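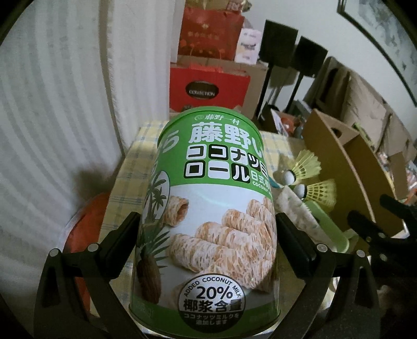 Plokance: a packing protocol for hand-held grippers

Maker: Akelen
Format: printed manual, scoring sheets, labelling software, shared demonstration set
Works with: paired two-finger hand-held grippers with a camera on each
Objects: supplied by you, from your own cupboards
Status: in stock, page revised 26 February 2018

Overview

Plokance is a method for teaching a robot to put household things into a cardboard box. People have been doing this without instruction for as long as there have been cardboard boxes, and it is a little humbling to see how thick the manual has become.

You pick up the grippers, you pack the box, and the cameras record what the grippers did. Our software then cuts the recording into separate grasps, labels each one and throws out those where somebody sneezed. What remains goes into training. The arm that eventually does the job never needs to be in the room while you record, so you can collect in a sitting room and train somewhere with better ventilation.

The method was worked out by Yetunde Afolabi over one long winter, and tested by Oddur Þorgeirsson, whose notes on tablecloths form an appendix that we were asked to shorten and didn't.

The awkward object rule

Every Plokance session is built round one awkward object. It should be tall compared with its width, smooth, and large enough that the fingers have to open well out to get round it. A cylindrical snack can does nicely. A tin of coconut rolls is close to ideal, having a busy label that gives the camera plenty to hold on to and contents that encourage the operator to finish the session.

The awkward object starts upright on the table and ends lying on its side in the box. That one change of attitude is where most packing policies come to grief. They learn to grasp the can perfectly well and then try to post it in vertically, like a candle into a cake, and it stands there taking up the room everything else needed.

Round it you add a supporting cast: things which are light, things which are flat, and things with a silly shape. Shuttlecocks are excellent. They have a firm end and a flimsy end, they point somewhere, and they roll in a curve that seems to have been designed to annoy engineers.

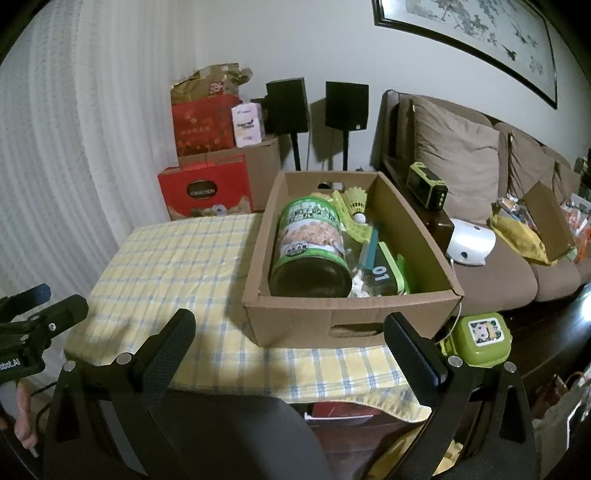 Can on its side along the left wall of the carton, with a yellow shuttlecock, a lime-rimmed container and the flatter items to its right.

Running a session

1. Put the box on the table with the flaps out of the way. Turn it a bit between runs. A box that is always square to the table teaches the robot about your table.

2. Scatter the supporting cast within reach of both hands. Overlaps are fine, and so are heaps.

3. Bring the fingers down on both sides of the can before closing. Close slowly. The pads should meet the can at the same height, or it will lean towards whichever hand you favour.

4. Lift, tilt, and lay the can along a wall of the box. Let go completely before you move away. Half-releases are the commonest fault in the shared set and Oddur can spot one from the next room.

5. Fill the remaining space in any order you like. Variety of order is worth having. Resist the urge to develop a system.

6. Leave the room as it is. Curtains, speakers, shopping, the sofa with things on it: all of it stays. We used to tidy up first, and the resulting policy worked beautifully in tidy rooms, of which our customers own very few.

Which grasp to use

The manual describes 3 grasps for cylinders, and we'd like you to use the first one most of the time.

The low pinch goes in near the base with the can still upright, one finger on each side. It feels wrong, as the weight is all above you, but it leaves the label in full view of the camera and gives the steadiest recordings.

The tilted hold follows from it. 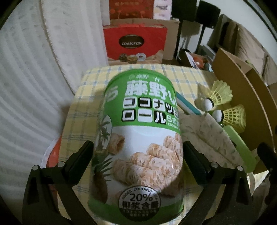
Once the can begins to lean, keep the wrist moving at one speed until the base is pointing where you want it to end up. People tend to stop halfway and have a look. The software reads that pause as a decision, and a robot trained on enough of them will stop halfway too, with great seriousness, for as long as the operator did.

The end grab takes the can across its lid. It is in the manual for completeness. Please use it sparingly, and never over a hard floor.

What we found

The headline result comes from 31 sessions recorded in ordinary homes, compared with the same number recorded on a bare bench at Dalsgaard, where the bench is very bare indeed. Both sets used the same objects and the same operators. We then asked the trained arm to pack boxes in a room it had never been shown.

The policy trained on home recordings laid the can down correctly in nearly 70 per cent of attempts. The bench policy did noticeably worse, and had a habit of searching for the can on any patterned cloth as though the pattern had eaten it. Neither was any good at shuttlecocks. The home policy at least picked them up by the firm end more often than by the skirt, and we have chosen to be pleased about that.

We don't claim this carries over to soft goods, glass or anything alive. The full tables are in the manual, including the runs we'd have preferred to leave out.

In the pack

Spiral-bound manual, with the tablecloth appendix
Scoring sheets for five operators
Labelling software and one year of updates
Access to the shared demonstration set
Tiltitel, our small add-on that flags half-releases as you record and beeps about it (the beep can be turned off, and usually is)

Grippers, cameras, cardboard boxes and coconut rolls are not included. Training days run in May; write to Akelen with the make of your grippers and the width of the largest can you intend to pack.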